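2nd November

Moving the recycling day

The town switched our recycling pickup from Monday to Thursday last month, and I have missed it twice. The first time I put the bin out on Monday out of habit and it sat at the curb until I got home. The second time I just forgot.

I've lived in Nillden since February and this is the third schedule I've been given. The first one came in the mail. It said no plastics except bottles. The new one takes tubs and lids too, as long as they're rinsed, but still no black trays and no bags. 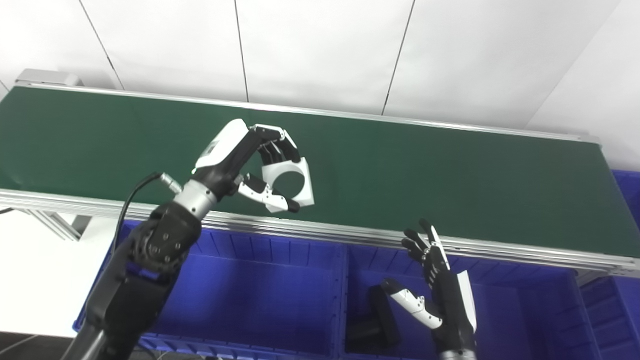 I used to keep everything in one box under the sink and sort it on the night before. Now I have 2 bins in the hallway, one for paper and one for the rest. They cost 70 dollars for the pair at Cader, more than I wanted to spend, but the lids stay shut and the cat can't get in.

Glass is the part I haven't worked out. The truck won't take it, so it has to go to the drop-off behind the Grondero parking lot, and the slots there are often full by Saturday afternoon. I've started going before work. It adds ten minutes to the drive.

I also called the town to ask about batteries. They said to tape the ends and bring them to the library, where there's a bucket by the front desk. I have a jar of them to take over this week.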